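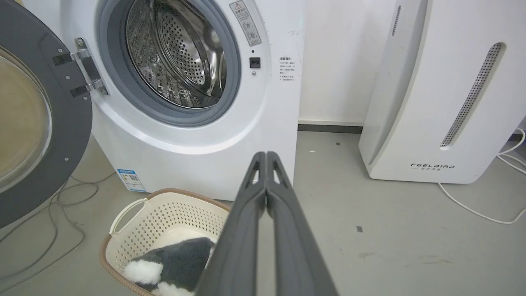
The shared laundry room at Kereama reopened in April 2022 with new rules for front-loading machines. Residents are asked to leave the door open after each load so the gray rubber gasket can dry, and to set the basket directly in front of the washer when unloading. Loads are limited to up to 19 pounds. Plush toys go in alone, on a cold cycle at low spin.

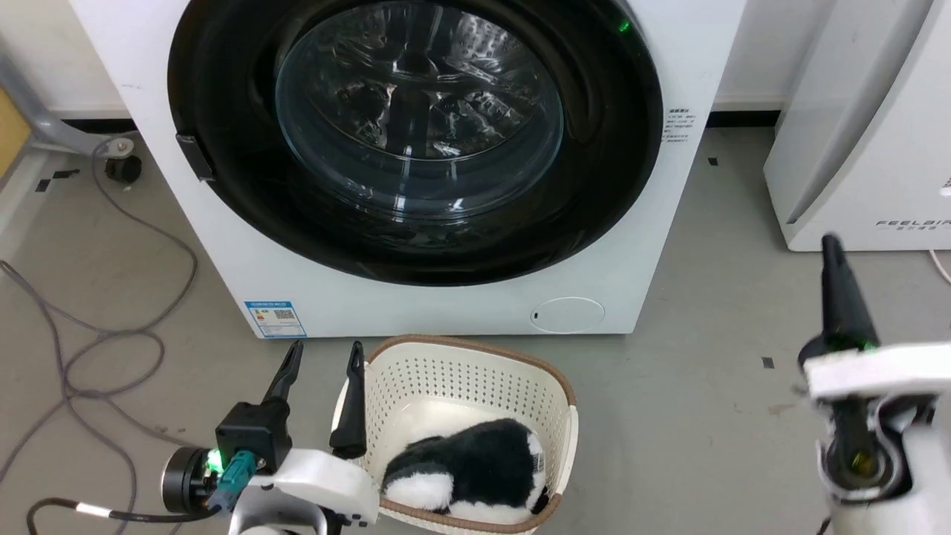
Bernd Rieger objected that a cold cycle does little for a toy that has been on the floor all week, and asked for a warm setting of 80 degrees Fahrenheit. The request is under review. 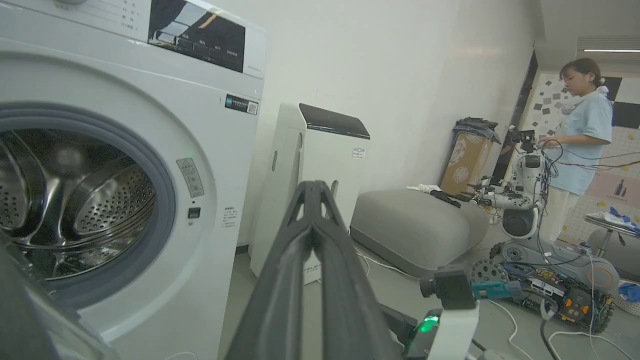

Drain filters will be cleaned every 40 loads. Spin speed for toys stays at low until the rules are reviewed in October. Questions go to Kai Stüber at the Pollden office.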